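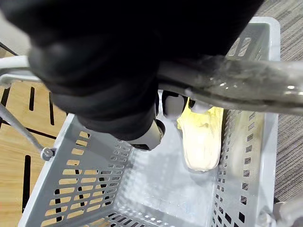

Black gripper with white finger parts.

Search help pages Enter keyword Go

Setting mid-roll ad breaks in long-form video

Updated Nov 6, 2022

Print this page | E-mail this page

These instructions cover videos published through Vamlow with ads served by Flemo. They apply to on-demand files only. Live streams use a separate break schedule and are not affected by anything set here.

Before you start

A video must be at least 900 seconds long to carry mid-roll breaks. Vamlow reads the length from the finished file, not from the project, so a cut that is trimmed at export may fall under the limit even though the timeline looked long enough. Check the Duration field on the Asset tab after processing is complete.

You need the Editor role in Vamlow and the Placement role in Flemo. If the Breaks tab is gray, your account has the Viewer role only. If the tab is missing, the channel has not been turned on for mid-roll and a request has to go through the help desk.

Have the following ready:

- the asset ID from Vamlow
- the placement code from Flemo for the show, not for the channel
- a list of times at which a break is allowed, taken from the final cut
- the sponsor terms, if the episode is sponsored

Step 1. Pick the break points

Play the final cut from the start and write down each point where one segment has ended and the next has not begun. A fade, a title card or a change of location is usually a safe point. A pause in an interview is not, as the answer often picks up again on the same thought.

Times are entered as hours, minutes, seconds and frames. Leave the frames in. If they are dropped, Vamlow rounds to the nearest keyframe, which can land before the end of a spoken line.

Keep the first break out of the opening segment. Viewers who have just seen a pre-roll ad are the ones most likely to close the player when another one follows soon after. The spacing rule for each show is kept in its Flemo placement and will be checked in Step 4, but it saves time to space the breaks properly at this stage.

Step 2. Enter the breaks in Vamlow

1. Open the asset and select the Breaks tab.
2. Select Add break. A new row appears at the bottom of the list.
3. Type the time and press Enter. The row moves to its place in time order.
4. Set Type to Mid. The default is Open, which leaves the choice to the ad server and should not be used for shows.
5. Set Max ads to 2. A lower value is allowed. A higher value is accepted by the form but is cut back when the break is served.
6. Repeat for each break, then select Save.

Do not use the Auto-detect button on interview or studio shows. It looks for black frames and silence and finds very few of either in that kind of material. It works well enough on compilation videos – check every row it creates before you save.

Break rows can be copied from another asset with Import rows. This is meant for re-uploads of the same cut. Imported times are not checked against the new file, and a row past the end of the file is kept without a warning.

Step 3. Link the placement

1. On the same tab, open Ad source and choose Flemo.
2. Paste the placement code. There must be no space before or after it.
3. Set Timeout to 3000. The value is in milliseconds.
4. Leave Fallback set to Resume content.
5. Save again.

The timeout is how long the player waits for an ad before it goes back to the video. With a shorter value, slow mobile connections lose ads that would have filled. With a longer one, the viewer looks at a blank player and the drop-off at the break goes up. Change it only if the ad operations desk has asked for a different value on that show.

If Fallback is set to House promo, each unfilled break plays a promo for another show. These are counted as break starts in Vamlow but not as impressions in Flemo, and the two reports will not match. 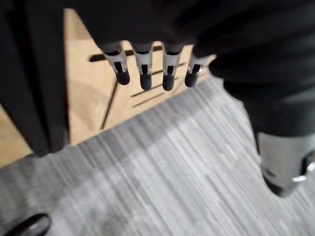 GANDAU / Audience & Revenue / Video Operations Team

Step 4. Validate

Select Validate on the Breaks tab. Vamlow sends the list to Flemo and shows the reply next to each row.

OK – the break is accepted.

SPACING – the break is too close to the one before it. Move it later or delete it.

RANGE – the time is before the first frame or past the last one. This is often a sign that the list belongs to an older cut.

NO DEMAND – the break is valid but nothing is booked against it at present. You can publish with this message showing. Demand may be added later without any change to the asset.

REJECTED – the placement code is wrong or has expired. Get a new code from Flemo and go back to Step 3.

Validation does not publish anything. It can be run as often as needed.

Step 5. Test in the player

Open Preview with ads. The normal Preview link skips all breaks and is no use for this test.

Drag the playhead to a point shortly before the first break and let the video run. Check that the last word before the break is complete, that the ad starts, and that the video comes back on the right frame. Then drag the playhead past a break in one move. The player should serve the most recent break that was skipped, and only that one. If it serves several in a row, the Stacking box on the show settings page is checked and needs to be cleared.

Repeat the test on a phone. Captions are the usual problem there. If the caption file was made before the final cut, lines from the previous segment may still be on screen when the video returns. The fix is a new caption file. Moving the break hides the fault on one row and leaves it on the others.

Sponsored episodes

Some sponsors buy the whole episode. In that case outside ads must be kept out of every break. Set Ad source to Sponsor package and paste the package code in place of the placement code. The remaining steps are the same.

Where the sponsor has bought only the opening, leave Ad source on Flemo and add the sponsor's category to the Block list on the show placement. Blocks take effect on new sessions only. A viewer who already has the page open may still be served a blocked category until the page is reloaded.

Reading the results

Figures reach Gerlach overnight. Open the Long-form report and filter by asset ID. The columns that matter for break placement are these:

Break starts. The number of times the player reached the break and asked for an ad.

Fill. Impressions divided by ads requested. A low fill on a single break, with normal fill on the rest, usually points to a timeout problem at that spot.

Return. The share of viewers still watching shortly after the break has ended. Compare this with the same show, not with the channel as a whole.

Wait until the asset has around 3000 break starts before you move anything. Below that, one large referral from a newsletter or a social post can shift the return figure enough to hide what the break itself is doing.

When you do move a break, move one at a time and note the old time in the Comment field. Gerlach does not keep earlier break times, and after a change the old and new results are added together under the same row number. To keep them apart, delete the row and add a new one.

Known problems

Break times shift after a file is replaced. This happens when the new file has a different frame rate. Delete all rows and enter them again.

The Save button stays gray. One of the rows has an empty Type field. Sort the list by Type to find it.

Ads play in Preview but not on the site. The page is using an old embed code. Copy the current one from the Share tab and republish the page. Pages built before March carry the old code unless they have been edited since.

Related pages: Caption file formats | Requesting a Flemo placement code | Replacing a published asset

Contact Video Operations | © 2022 Gandau | Back to top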